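# How a Robot Arm Learns to Pick Things Up

A robot arm does not know how to pick up a sandwich. Someone has to show it, many times.

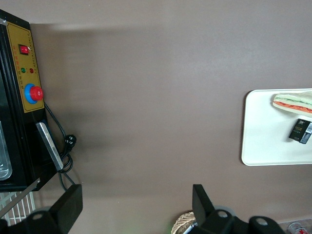 At the Jitis workshop, Kartini Chin does the showing. She holds a pair of handles, and when she moves them, the robot arm moves the same way. If she squeezes, its two fingers close. While she works, a computer saves what the arm's camera sees and how each part of the arm moves.

One try from start to finish is called an **example**. For an easy job, such as moving a small box onto a tray, Kartini records 200 examples. Harder jobs need 500 or 600.

## Why so many?

Think about learning to catch a ball. If every throw came from the same spot, you would get good at that one throw. A throw from the side would still surprise you.

Robots have the same problem. So between tries, Kartini changes things. She turns the box, slides the tray over, or puts other objects nearby.

## What happens next?

Svatopluk Šindelář watches the recordings. If the arm bumped something or dropped it, he marks that try so it can be sorted out later.

Then a computer program studies the good examples. It looks for patterns that link what the camera saw to how the arm moved. After that, the arm tries the job by itself, and Kartini keeps her hands off the handles.

It may still miss. When it does, she records more examples of the part it got wrong.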